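Pirkura G2 Wrist Kit
Two-finger gripper + wrist camera + finger tips, one box

In stock. Ships from the Grernura warehouse. Order before 2 p.m. and it goes out same day.
Part no. PK-602

What it is

A parallel gripper for small arms, with a camera already mounted on the wrist side so you get both fingers and the work in one view. Made for light tabletop picking: bakery pieces, packaged snacks, small parts, demo cells, teaching benches. Bolt on, plug in, calibrate, go. No separate camera bracket to buy and no cable to splice.

Replaces the old G1 kit. Same bolt pattern, so existing adapter plates still fit. New fingers are longer, which a lot of you asked for.

Fingers and tips

Metal finger shafts, push-on plastic tips. Tips are the wear part, so we sell them separately in bags. Two shapes in the box:

Wide tip - for soft or lumpy items, rolls, pastries, anything that dents
Narrow tip - for getting down between items on a crowded tray

You can run one of each. Plenty of people do. Tips come in a light color only for now, black is on the list but no date yet. Swap takes under a minute, pull straight off, push new one on till it clicks. Dont twist it.

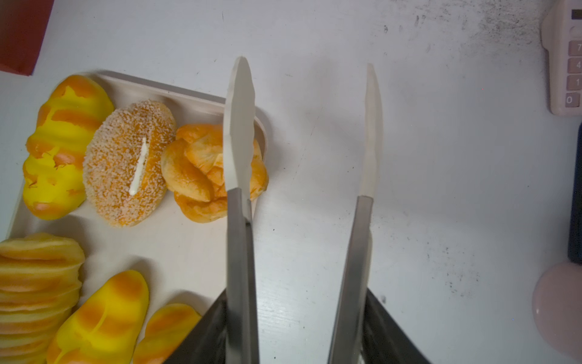 Max opening is 83 mm measured at the tips. If your item is wider than that you want the Liem wide-jaw set, see bottom of page. Grip force is set in software, start at the lowest setting and work up. Play food and real food behave very differently here, real bread squashes long before the plastic stuff even shows a mark, so don't copy your settings from one to the other.

Camera

Fixed focus, color, looks straight out past the fingertips. Good for close work over a tray. Not meant for reading labels across the room. Fingers always show in the picture and that's on purpose, the Kadier software uses them to check alignment each time you start up. If you crop them out the check fails and you'll get error 54. Most common support call we get, so please read the setup sheet first.

Shiny items can throw a glare under overhead lights. Move the lamp off to one side or turn exposure down two steps.

Setup, short version

1. Power off the arm.
2. Bolt the kit to the flange, four screws, supplied.
3. Run the cable along the arm, leave slack at the wrist.
4. Power on, open Kadier, pick "new tool."
5. Let the fingers open and close once with nothing between them.
6. Put a tray down and try a slow pick.

Keep the area under the first pick clear of anything you care about. Phones, mugs etc. Set your table height before you teach any positions, the fingers are longer than the G1 and old programs WILL drive them into the table.

In the box

Gripper body with camera fitted
Two finger shafts
Wide and narrow tips, two pairs of each
Cable, screws, hex key
Setup sheet (one page, both sides)

Adapter plate not included. Tell us your arm model in the order notes and we'll say which one you need.

Specs

Opening: 83 mm
Cable length: 251 cm
Power: from arm, no seperate supply
Software: Kadier, free download with kit serial number
Warranty: one year, tips not covered

Also fits

Liem wide-jaw set - wider opening, same body, reuse your camera
Spare tips, wide or narrow
Pirkura bench stand for testing off the arm

Returns

Unused kits, 30 days, original box please. Used tips can't come back. If the camera arrives dead tell us right away and we swap the whole unit, no need to wait for a repair.

Bulk price on five or more kits, use the quote form. Schools, put your purchase order number in the notes box. Replies usually go out the same afternoon.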